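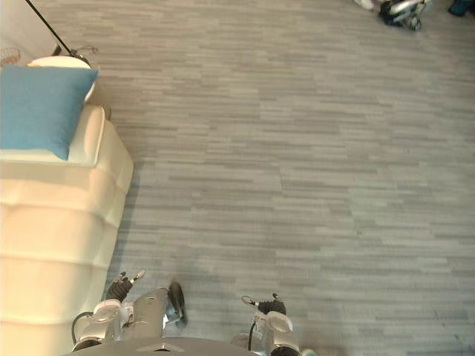
How do I stop my two-arm planner from timing out when both grippers hold the same cloth?

Plan for one arm only, let the second arm follow it with a fixed offset between the two hands, and check collisions on the result. The full two-arm problem with a closed chain is too hard for a sampling planner at this rate.

kettle_joint wrote:
I tried the follower idea yesterday with Drundura as planner. With the closed chain constraint I had 63 timeouts in 80 requests. With the follower only 6. So thank you, it is a big difference. But now the follower elbow sometimes comes near the torso shell.

nsaab wrote:
This is normal. The follower has no freedom to choose its elbow, because you take the first IK solution. Give it a null space term which pushes the elbow outward. A small weight is enough, otherwise the wrist begins to shake.

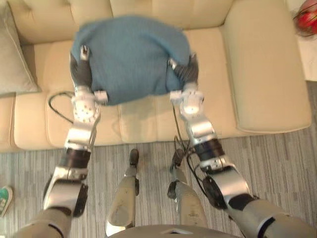 Cloth held between both grippers over the sofa.

odd_quaternion wrote:
I do not agree with the fixed offset. A cloth is not a rigid bar. If you keep the distance constant you pull on it at every small tracking error, and the fingers lose the corner. I would use Brastell and control the tension from wrist force.

nsaab wrote:
If the wrist force is clean, yes. On our arms the cables disturb the reading more than the cloth does. I set the offset a little shorter than the cloth, so there is always some slack, and I leave the force loop off.

odd_quaternion wrote:
Then subtract the cable effect with a table of poses. We recorded 3,854 poses for ours and the reading became usable. It is boring work but you do it one time.

kettle_joint wrote:
One time until somebody moves a cable :) I will first try the elbow term and the shorter offset. Nizar, which weight did you use?

nsaab wrote:
Start with 0.05 and look at the wrist velocity plot. My config is in the Puvametti folder, file follower_left. Please change the joint limits before you run it, they are for our arms.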